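Home | Method | Results | FAQ | Downloads | Contact

Widura: frequently asked questions
Last updated Jul 23, 2024

What is Widura?

Widura is a method for teaching a robot arm to handle small household items using only the view from its wrist. The policy never sees the room from outside. It gets one wrist camera stream and the opening width of the gripper, and it puts out the next short chunk of motion.

Why only a wrist camera?

We wanted something that could be moved from one home to another without calibration. A fixed camera has to be placed and measured again each time. The wrist camera travels with the hand, so the fingers are always in the same part of the picture and the policy can learn distances relative to them.

What makes bathrooms hard?

Mostly the surfaces. A glossy white counter next to a white basin gives the network few edges to work with, and overhead light leaves bright streaks that shift as the arm moves. Chrome is worse. Early versions of the policy treated reflections as objects and reached for them.

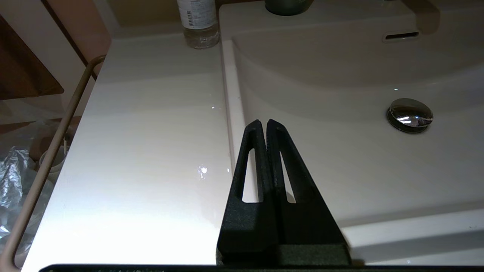 We dealt with this in training by changing exposure and color at random, and by adding a short history of past views. A reflection slides across the counter when the wrist moves — a real object does not slide the same way. With the history removed, false reaches came back within a few runs.

How much data did you use?

The training set has 457 demonstrations. Another 355 were recorded but left out, mainly for dropped camera data or operator pauses that were too long. Both sets are on the Downloads page, kept in separate folders. Jelle Baert did the sorting and can answer questions about what was excluded.

Does it work on cloth?

Partly. Soft items are the weakest area. Rigid things keep their shape when the fingers close, so the policy can judge its grip from the outline. Fabric bunches up, and at close range it can cover most of the view. 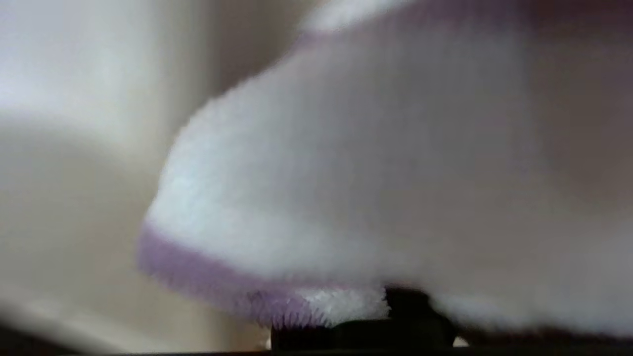 When that happens the policy leans on gripper width, and width is a poor guide with thick, fuzzy material. It often reads a light pinch as a full grasp. Ruby-Lee Ngata is testing a version with a simple force reading added. We expect to post those results in November.

Can I run it on my own arm?

Yes, if you have a two-finger gripper and a camera mounted close behind it. Finger shape matters more than we expected. If yours look very different from ours, plan on recording some new demonstrations and fine-tuning.

Is Widura related to Tusum?

Tusum is our recording software. You can use either one without the other.

Who do I contact?

Filipa Salgado for the method, Uldis Ramanauskas for hardware and mounts. Please include your software version and a short log with any bug report.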